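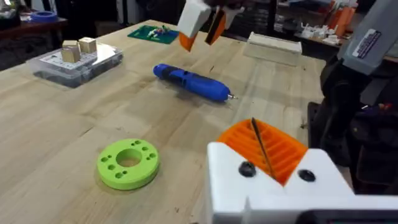

Cómo probar si un robot de dos brazos puede encargarse de recoger un banco de taller

La pregunta de si una máquina puede hacer ya las tareas pequeñas de un taller se contesta mejor con una tarde de pruebas que con un catálogo. En esta guía se explica cómo montar una prueba sencilla de recogida, qué apuntar y cómo leer el resultado. El material es el que suele quedar encima de la mesa: una herramienta rotativa azul, un anillo verde lima con agujeros, dos cubos de madera sobre una caja transparente. Cada cosa plantea una dificultad distinta y con eso basta para empezar.

Lo que hace falta

Un robot con dos brazos y pinzas, ya calibrado. Un banco despejado de piezas cortantes. Un recipiente de destino con borde bajo. Una hoja para anotar los intentos. Nosotros usamos el programa de control Vulex y guardamos los registros en Flutex, pero el método vale con cualquier otro.

Paso 1. Definir la tarea

Escriba en una frase qué significa «recogido». Por ejemplo: todos los objetos dentro del recipiente, ninguno en el suelo y la herramienta en su soporte. Si la frase admite dudas, el recuento final también las tendrá. No cambie la definición a mitad de la prueba.

Paso 2. Ordenar los objetos por dificultad

Los cubos van primero. Tienen caras planas y paralelas, y casi cualquier pinza los coge bien si llega a ellos en ángulo recto. Cuando están encima de una caja hay que bajar despacio, porque un empujón lateral los tira.

El anillo es más difícil. Tumbado sobre la mesa ofrece poca altura, y la pinza tiene que entrar por el hueco central o arrastrarlo hasta el borde. Pruebe las dos maneras y anótelas por separado.

La herramienta rotativa se deja para el final. El peso no está repartido por igual y la punta no debe tocar nada. Sáquele la batería, o desenchúfela, antes de que el robot se acerque.

Paso 3. Hacer las series

La prueba completa son 100 intentos de recogida, repartidos entre todos los objetos. Cambie la posición y el giro de cada objeto después de cada intento. Si siempre se coloca en el mismo sitio, lo que se mide es la memoria del programa.

No ayude con la mano. Si un objeto se cae, el intento cuenta como fallo aunque el robot lo recupere después; la recuperación se apunta en otra columna.

Paso 4. Anotar los fallos

Use 4 categorías: no lo ve, no llega, lo coge mal, lo suelta mal. En la prueba que hicimos en febrero con el equipo de Gemberg, la mayoría de los fallos cayó en la tercera. En 11 de ellos el objeto giró entre los dedos al levantarlo. Bajar la velocidad de subida corrigió parte del problema.

Las cajas transparentes merecen una nota aparte. Las cámaras de profundidad suelen medir mal el plástico claro, y la pinza puede chocar con una pared que para el programa no existe. Si ocurre, pegue una tira de cinta opaca en el canto y repita.

Paso 5. Comparar con una persona

Cronometre a alguien del taller haciendo la misma recogida. En nuestro caso la persona terminó mucho antes que el robot. El tiempo importa menos si la máquina trabaja fuera de turno, pero entonces hay que contar también las paradas en las que alguien tiene que venir a desbloquearla.

¿Sirve ya para el trabajo diario?

Para piezas rígidas, de tamaño conocido y bien separadas, sí, con supervisión. Para un banco con cables, componentes sueltos y herramientas cruzadas, todavía no. En el taller Kavanagh, donde repetimos la prueba, el robot se quedó con los cubos y las cajas, y las herramientas las sigue guardando una persona al cerrar.

Repita la serie después de cada actualización del programa, con los mismos objetos y la misma hoja.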